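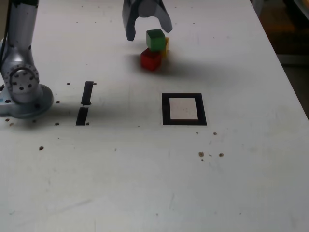
Bakendale 604 Surface Restorer, reviewed on a white matte worktop

The Bakendale 604 is a two-part kit for cleaning and evening out light-colored matte work surfaces. It contains a bottle of alkaline cleaner, a smaller bottle of leveling polish, two melamine blocks and a microfiber cloth. I used it over one month on a bench top that had collected scuffs, smudges and streaks, and on a desk at home in better condition.

Application

The cleaner is diluted 1:10 in warm water and left on the surface for four minutes. The instructions give no upper limit for dwell time. I would not go past six, as a test patch left for ten dried to a film that needed two more rinses. It has a mild ammonia smell, noticeable only with the windows shut.

The polish goes on undiluted. A 25 ml dose covers one square meter if the cloth is damp first. On a dry cloth most of it soaks into the fabric.

Results

Rubber scuffs came off with the cleaner alone. Pencil and dry-erase residue needed the melamine block and light pressure. Permanent marker faded to a pale gray line after three passes and stayed there. Fine scratches are less visible after polishing when viewed from above, but still show under a lamp placed low and to one side.

The kit does nothing for holes or chips, and the label makes no claim that it does. Polish collects in them and dries chalky, so pick it out with a toothpick before it sets. For filling I still use the Skornitz paste, which is slower to cure but sands flat.

Sheen

This was my main concern with a matte finish. Melamine is an abrasive, and it will burnish a matte surface if you stay in one place. I got a shiny spot the size of a coin on the home desk by scrubbing at an ink mark. The polish reduced the contrast but did not remove it. Firdevs Polat, who has used the 604 longer than I have, works in straight overlapping strokes and replaces the block as soon as it starts to crumble. Her results are more even than mine.

Packaging

The cleaner cap has no measuring marks. The cloth sheds lint for the first two washes. Refills are sold for the cleaner only - the polish means buying the whole kit again.

Verdict

Good on scuffs and general grime, fair on ink, of no use on physical damage. The cleaner is worth keeping on the shelf. I would skip the polish on any surface less than a year old.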